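Police seek driver of pickup that struck parked patrol car on Kevari Road

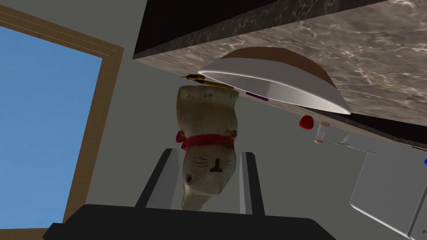 A cream-colored cat figurine with a red collar.

Category: Local News > Police and Courts

Police are asking for help finding the driver of a pickup truck that struck a parked patrol car on Kevari Road early Saturday and left without stopping.

The patrol car was on the shoulder near the Clitar Street intersection when it was hit from behind at 1:40 a.m., according to a statement from the police department. Its emergency lights were on. Two officers had been dealing with a traffic stop just ahead of it and were both standing on the grass at the time.

One of the officers was hit on the leg by a piece of the rear bumper. He was treated at the hospital for a bruised knee and released the same morning. The other officer was not hurt. The driver who had been pulled over, a 34-year-old woman, was still in her car and was also unhurt.

The pickup kept going east on Kevari Road toward the Khan Bridge. A second patrol unit came in from the far side of the bridge but did not find it. Police believe the driver turned off before the river, most likely onto one of the side streets behind the Plarix warehouse.

Lt. Emilian Lazăr, who supervises the department's traffic unit, said the truck should have damage that is easy to notice.

"We recovered most of a headlight housing and part of the grille from the road," Lazăr said. "The passenger side is going to be pushed in at the front, and the headlight on that side is gone. If you have a neighbor who parked a truck like that in the garage this weekend and hasn't taken it out, we would like to hear from you."

The truck is described as a dark full-size pickup, either black or dark blue, with a four-door cab. Officers were not able to read the license plate. Investigators are working from a part number found on the headlight housing to narrow down the model years.

The patrol car was towed to the city garage with damage to the trunk, the rear axle and the left taillight. A repair estimate had not been completed, and the department said it was using a spare vehicle in the meantime.

Nilmini Herath lives two houses from the intersection and was awake when the crash happened. She said she heard a single loud bang and then an engine speeding up.

"No brakes, that's what I noticed," Herath said. "I went to the front window and saw the police lights, and one of the officers was sitting down. I thought it was a lot worse than it was."

Herath gave investigators footage from a doorbell camera. It shows the truck passing her driveway but not the collision itself.

Kevari Road was closed between Clitar Street and the bridge for two hours while officers measured the site and picked up debris. It reopened before 4 a.m.

The road carries four lanes through that section, with a posted limit of 40 miles per hour. Residents asked the city in February to lower the limit to 35 after a run of crashes at the same intersection. The petition had 2,068 signatures when it was handed in. The city's traffic engineer is studying the request, and a recommendation is due before the end of summer.

Department records show eight crashes at or near Kevari and Clitar in the past year, not counting Saturday's. Three of them involved injuries. Lazăr said it was too early to say how fast the pickup was going or whether the driver had been drinking.

State law requires drivers to slow down and move over a lane, where they can do so safely, when passing a stopped emergency vehicle with its lights on. Lazăr said officers would be running extra patrols on Kevari Road through the holiday period and would be ticketing drivers who do not move over.

The driver could face charges of leaving the scene of a crash with injury, reckless driving and damaging city property.

Anyone who was on Kevari Road between 1:15 and 2 a.m. Saturday, or who has dashcam or home camera footage from the streets behind the warehouse, is asked to call the traffic unit during business hours or leave a message on the department's tip line. Callers do not have to give their names. Body shops are also being asked to report any pickup brought in with front passenger-side damage.

Comments (4)

roadrunner61
I drive this stretch every night coming off second shift. People do 60 easy. A 35 sign won't change that without somebody there writing tickets.

Marcy T.
Glad the officers are ok. A bruised knee is getting off light.

dkp_eastside
Did they check the boat ramp lot by the bridge? You can get down there from the back streets and you can't see it from Kevari.

roadrunner61
@dkp_eastside call that in, they may not know about it. The gate on that lot has been broken since winter.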